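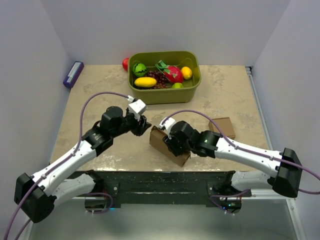
Toy fruit

Toy fruit, also called play fruit, artificial fruit or (in older trade lists) mock fruit, is a group of small imitation fruits made for pretend play, early learning and display. It is one of the most widely owned kinds of toy in the world and one of the most cheerful! A set can be as small as three pieces in a net bag or as large as a full market stall, and it nearly always comes with, or soon finds, a bin or basket to live in.

Contents
1 Materials
2 Common fruits
3 Scale
4 Containers
5 Use in play
6 Collecting
7 See also

Materials

Early pieces were turned from wood or modeled in wax, plaster or papier-mâché. Wax fruit could be astonishingly lifelike, but it softened near a stove and was kept out of children's reach. Molded plastic brought down both the price and the weight. Modern sets may also be made of foam, felt, silicone or wood, and some are cut into halves held together with hook-and-loop dots, so that a child can "slice" them with a blunt toy knife and press them back together again.

Common fruits

The apple, the banana and the orange are the old standbys, joined in most sets by the lemon and a bunch of grapes. Grapes are a favorite with collectors, as the whole cluster has to be made in one piece or strung together from dozens of beads, and every maker solves the problem a little differently.

Tropical fruit was once rare in play sets and is now everywhere. The mango usually appears as a long yellow form, although green and red-blushed versions exist. The dragon fruit is the great showpiece of the newer sets - bright pink-red, with leafy scales tipped in green - and it is often the first thing a child reaches for. Limes are easily mistaken for unripe lemons, and makers tend to color them a strong, clear green to help with sorting games.

Scale

One of the charms of toy fruit is its happy disregard for size. A watermelon may be scarcely bigger than the lemon next to it, and only the dark green stripes tell you what it is meant to be. Pieces are sized for a small hand and a shared container, and children accept the arrangement without complaint. A few makers have offered true-to-life sets, among them the Benítez workshop, whose full-size melon was sold separately and needed a basket of its own.

Containers
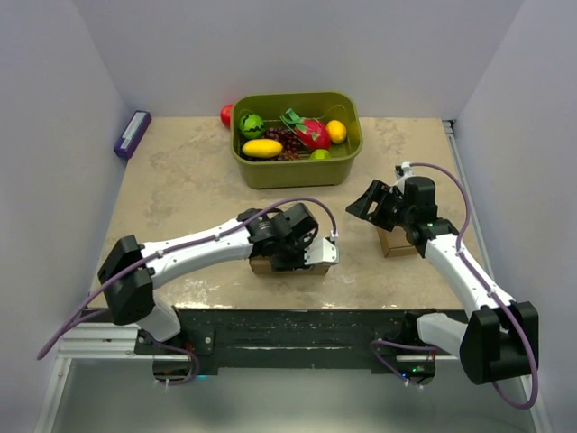 A shallow, open container is the usual choice, and a rectangular one with rounded corners is especially practical. The flared rim gives fingers something to hold, and the low sides let the fruit be seen from across a room. Muted colors such as olive green or tan set off the bright fruit beautifully. Round bowls look more like a real fruit bowl but hold less for the same width of shelf.

Filling the container is a game in itself. Long pieces are generally laid along one side, with round ones dropped into the corners and the grapes settled in the middle, where they stop everything else from rolling. Small pieces such as limes slip under their larger neighbors, and an apple left outside the basket is a familiar sight to any parent.

Use in play

Toy fruit is used for shop games, picnics, color sorting and first counting. It is also a fine way to learn words, particularly in homes where two languages are spoken. Preschool teachers often pair it with small cardboard boxes, which become crates, market stalls or delivery parcels as the game demands.

Collecting

Collectors look for clean color, undamaged stems and matching sets in their first container. The Grorkelness Toy Museum holds 1,349 pieces, of which 90 are on open display, and its catalog was put together by the toy historian Quentin Perrin and last revised in September 2019. The wooden lemons made by Beson are the pride of the collection, and the felt fruits of Cletum, produced in a run of only 200 sets, are seldom seen complete.

See also

Play kitchen
Wax fruit
Toy shop
Sorting toys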